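Teaching the Arm by Demonstration: Frequently Asked Questions

Last updated: 17 Apr 2024
Reading time: 4 minutes

These answers apply to operators recording kitchen tasks at the Clarurham site with the Imus control software. Questions about shift booking go to Edit Virág. Questions about the task list go to Botond Szűcs.

What is the difference between hand guiding and remote control?

In hand guiding, the operator holds the arm near the wrist and moves it through the task. The joints are set to a low-resistance mode and the software records joint angles. In remote control, the operator moves a leader handle at the desk and the arm follows. Both methods produce the same file type. They do not produce equivalent data: a hand-guided recording includes the operator's arms in most camera views, and a remote recording does not.

Which one should I use?

Use remote control for anything that will be used to train a policy from camera input. Use hand guiding for waypoints, for checking reach, and for the two calibration poses at the start of a shift. If the task sheet does not specify a method, the method is remote.

How many demonstrations does a task need?

The current target is 118 accepted demonstrations per task. Accepted means the episode passed review, so the number recorded will be higher. In January the cup-uprighting task reached its target after 452 attempts. Most of the rejected episodes came from one leader handle with a worn trigger — it has been replaced.

What makes an episode unacceptable?

The reviewer rejects an episode if the arm starts outside the home region, if the operator pauses for longer than the limit on the task sheet, or if a person reaches into the workspace while recording is active. Hesitation below the limit is allowed. A failed grasp followed by a successful one is also allowed and should be marked "recovered".

Do not trim episodes yourself. Katalin Szekeres does this from the raw log, and a trimmed file can no longer be matched to its timestamps.

How fast should I move?

At the speed you can hold for the whole task. Uneven speed causes more trouble in training than low speed. New operators tend to approach quickly, stop above the object, and then descend. Try to make the approach and descent one motion.

Does the arm feel resistance when I am controlling it remotely?

The arm does, and you do not. The leader handle has no force feedback. Contact has to be judged from the camera views and from the force readout at the bottom of the Imus window. When the readout turns amber, stop pushing down and lift slightly. When it turns red the arm holds position and the episode ends.

How should objects be laid out?

Follow the layout card for the task. Cards give a starting zone for each object, and placement inside the zone should vary between episodes. Orientation should vary too, unless the card fixes it. Keep the target object within the reach envelope; other items may sit outside it.

The kitchen cards use a deliberately mixed counter. 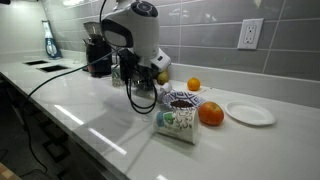 Fruit, paper tableware and small containers go down together, and objects not named in the instruction stay where they are for the whole episode. If the instruction concerns the cup and the gripper shifts the apple on the way, finish the motion and mark the episode "disturbed". Tamás Takács decides afterward whether it is kept. Small appliances belong to the background and are not moved between episodes in the same batch.

Coffee beans are left in their bowl unless the card calls for pouring. After a spill, end the recording and clear the counter before starting again.

Do reflections matter?

They matter for the depth channel, which drops out on polished surfaces under direct light. Leave the lights in the state given on the card and do not adjust them during a batch. A change of lighting starts a new batch.

What do I do about cables?

Check slack before the first episode and again after any large wrist rotation. A loop that touches an object during an episode counts as contact, and the episode is marked "disturbed". Do not tape cables to the gripper fingers.

Can I write my own instruction text?

Yes, within limits. Each task has 21 approved phrasings, and you may submit others through the Imus form. Piroska Bakos reviews these. Use plain verbs and name the object the way a person in a kitchen would. Avoid left and right, which change meaning between the desk view and the counter view.

Where do the files go?

Episodes upload to the Spanos store when the batch is closed. If the upload stalls, leave the workstation on and report the batch number. Local copies are deleted after the checksum is confirmed, and no earlier.

Related items

Leader handle maintenance
Reading the force display
Batch codes and what they mean
Hudico wrist camera: cleaning and alignment
Error 77: arm not in home region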